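Grakville Home and Kitchen Board
Storage and Organizing

Thread: Cube shelf for produce instead of a counter bowl?

tessellate_pam
We moved into a house outside Prinmont in September and the kitchen has almost no counter. There's one run between the stove and the sink and that's it. Fruit and onions have been living on the kitchen table and I'm tired of moving them every time we eat.

What I do have is a white cube shelf left over from the kids' old room. It's the kind with open squares and a back on it. I'm thinking of standing it on the dead wall by the back door and using some of the cubes for fruit and vegetables, some for dish towels and lunch boxes. Has anyone done this for more than a few weeks? Does the fruit go off faster in there?

rowboat40
Did it for two years. It works fine if you don't fill the cubes. The mistake is treating each one like a bin. Fruit at the bottom of a pile in the back corner will rot and you won't smell it until it's bad.

Single layer, front half of the shelf only. Apples, pears and lemons did well. Bananas I hung from a hook on the wall.

Grelling_B
I'll disagree with the whole idea. A closed back means no air moving behind anything. A wire rack costs less and does the job better. Cube shelves are made for books and toys. One leaking peach and the juice gets into the seam where the board meets the divider and you have a swollen board.

tessellate_pam
I already own the cube shelf, so the wire rack would cost more. But the seam point is fair. Would a liner take care of that?

rowboat40
A liner helps. I used the ribbed Flaltent mat, cut to size. It lifts the fruit a little and you can rinse it in the sink. Mine lasted the full two years and I still have it under the sink now.

Grelling_B
A mat on a shelf with a solid back is still a shelf with a solid back.

millrace
I think you're both talking about different amounts of fruit. A household that buys a sack of potatoes and a crate of peaches needs a rack. If you buy six apples at a time and eat them, a cube is plenty.

What I'd look at first is height. With a tall unit you look down into the lower rows at an angle and you can't see the backs of them at all. Put the fruit in the rows you can see into standing up. Use the bottom row for things that don't care, like paper bags or the dog's stuff.

tessellate_pam
OK, I went ahead. The unit is up against the wall and strapped at the top. I wiped it down with dish soap and left it open overnight before anything went in. I've only put fruit in the middle so far.

The plan is that the shopping comes in by the back door in a basket and gets put away one piece at a time into the cube it belongs in. The part I like is that I can see what's left. A red apple on a white shelf is hard to miss, and my son has started taking them without being asked.
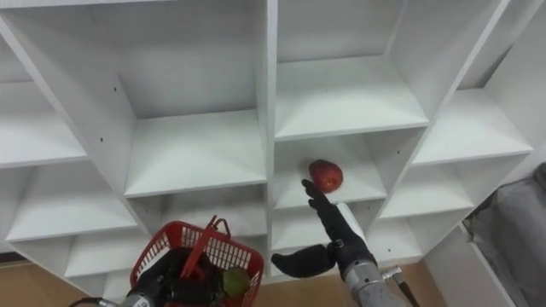
The green fruit I'm less sure about. I'd like to keep it separate from the apples, because I've read that apples ripen everything near them. I could leave it in a basket and set the whole basket in a cube, or give it a cube of its own on the other side of the divider. Opinions welcome. I also have to decide about onions, which are still on the table.

Dunmore_Kitchen
Onions a long way from apples, and a long way from potatoes too. Mine go in a paper bag with holes punched in it, bottom row, folded over at the top.

For the green fruit, it depends on what it is. Green apples can go with red ones, no problem. If it's an avocado or a pear you're waiting on, put it next to the apples on purpose and check it every day. Once it gives at the stem end, move it to the fridge.

Grelling_B
Dividers don't stop the gas, by the way. The cubes are open at the front. If you're going to separate things, separate them by several feet.

millrace
True, though in an open room with the back door going all day I've never noticed any difference between next to each other and one cube over. Same bowl is a different matter.

hobnail272
Coming at this from the furniture side. I worked in the returns department at Zanetti for a long time and saw a lot of cube units come back. Water damage was nearly always at the bottom front edge, from mopping. Hardly ever from what was on the shelves. If yours sits straight on the floor, put it on feet or a couple of strips of wood.

Also check for unused screw holes. They get left open and if the unit goes in a kitchen, damp and crumbs both find them. A dab of white filler closes them. Takes five minutes.

tessellate_pam
It does sit straight on the floor. I hadn't thought about the mop. Will get feet.

And yes, it has a couple of open holes on the uprights. I assumed they were for doors we never bought. I'll fill them this weekend.

rowboat40
Don't fill them if you might want a door later. A door on the onion cube isn't a bad idea.

Grelling_B
A door on the onion cube is a terrible idea. Onions need air more than anything else on your list.

rowboat40
Fine, a door on the lunch box cube then.

Dunmore_Kitchen
Those little plastic caps push in and pull out again. Hardware store, in the drawer near the shelf pins. About 40 in a pack, so you'll have them for life.

tessellate_pam
Caps it is. Where I've ended up: apples and lemons in the middle at reach height, on mats. Green fruit in its basket on the other side. Towels up top. Onions in a bag in the garage, which has a window, and potatoes in the cupboard by the stove. I'll post again after a couple of months and say whether anything swelled or rotted.

Grelling_B
Please do. I still say wire rack.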